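2 min read

I test toys at Brerklow, and since July an arm has done the picking up and putting down. I used to lift every corn cob in our play kitchens myself, so guess how my wrists feel now? Great! But I miss the chatter, because six of us shared that bench and now I mostly watch.
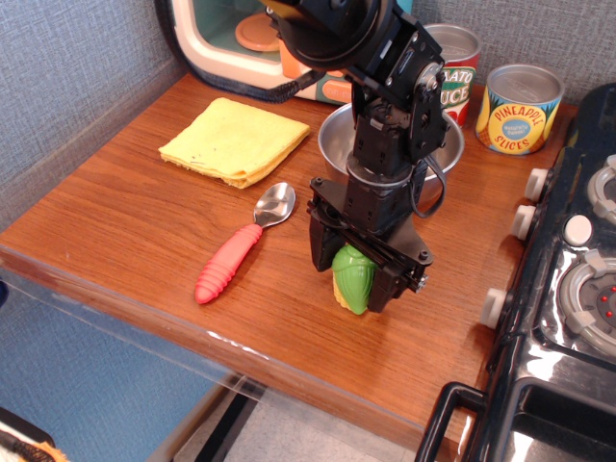

What I'd ask for

Give us a say in what it does next! My hands know when a husk feels wrong, and I'd like to be paid for knowing it.

2 comments

Same story at Skosport. Quieter shifts, better backs.

27 years on a bench here. I'd take the wrists.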